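Workshop tips: working safely around a gripper arm

Laundry and drum jobs

Reaching into a round drum is one of the harder things to ask of an arm. The walls curve, the light is poor, and shiny metal throws glare back at the wrist camera. These are the house rules we use on the Kindus bench, and they carry over to most small arms.

1. Unplug the appliance before the arm goes in. Switching it off at the panel is not enough. Turn the drum by hand once to check that it is empty.

2. Set the slow speed first. We run at 2 inches per second inside any opening and save anything faster for open bench work. The Sorkon controller keeps its last setting, so read the number every time you power up.

3. Stop short of the rim and look at the camera view. Both fingertips should be in sight, with the rim and the wall behind them easy to tell apart. A bright patch of glare can hide an edge - move the lamp and look again.

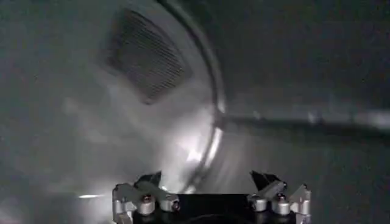
4. Keep hands out while the arm has power. If something has to be moved by hand, press the stop, wait for the joints to settle, then reach in. Leave your other hand off the controls.

5. Stay clear of slats and vents. A fingertip can catch in a narrow gap, and backing out at an angle bends the linkage. Leave at least three inches.

Before you start

Check the screws at the finger joints for looseness and wipe the pads with a damp cloth. Worn pads get replaced in pairs. The Kim pads we buy last about 54 hours of drum work, less if the wall is rough.

Who stands where

Two people for any enclosed job, one on the controls and one on the stop button. The person on the stop does nothing else - no phone, no notes.

Afterward

Back the arm out along the path it went in, park it, and cut the power. Write the hours in the Busel log and note any scrapes on the drum.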